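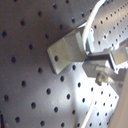
Judging gray paint under one lamp is a mug's game, and I keep falling for it! I signed off the Prakell matte at my desk last week and hated it by the window. It's the same with a gray perforated board: where the light washes over it the metal goes nearly white, and over in the shadow you'd swear it was a different color. So this week every sample card gets looked at twice, once flat and once tilted. 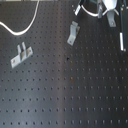 Akash Bhatt
Finishes bench, notebook 6
2023-11-07

Two coats of the Ziten primer on all the cards, 30 minutes between coats. The first coat looked streaky (my fault, cheap roller) but the second covered it. Then the Ikamach gray on half of them and the Prakell on the rest, and after that I had to go find more tape, so

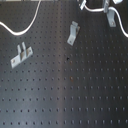

the last few cards sat longer than the others before their top coat — marked with a T on the back. Ikamach looks flatter when tilted. Prakell still has that greasy shine at low angles, and I don't love it. 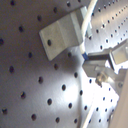
Mahmoudi wrote in the margin that the shine might be the roller again, and wants a sprayed card before we drop Prakell. Fair enough. Spray booth is booked until December, will ask about a swap.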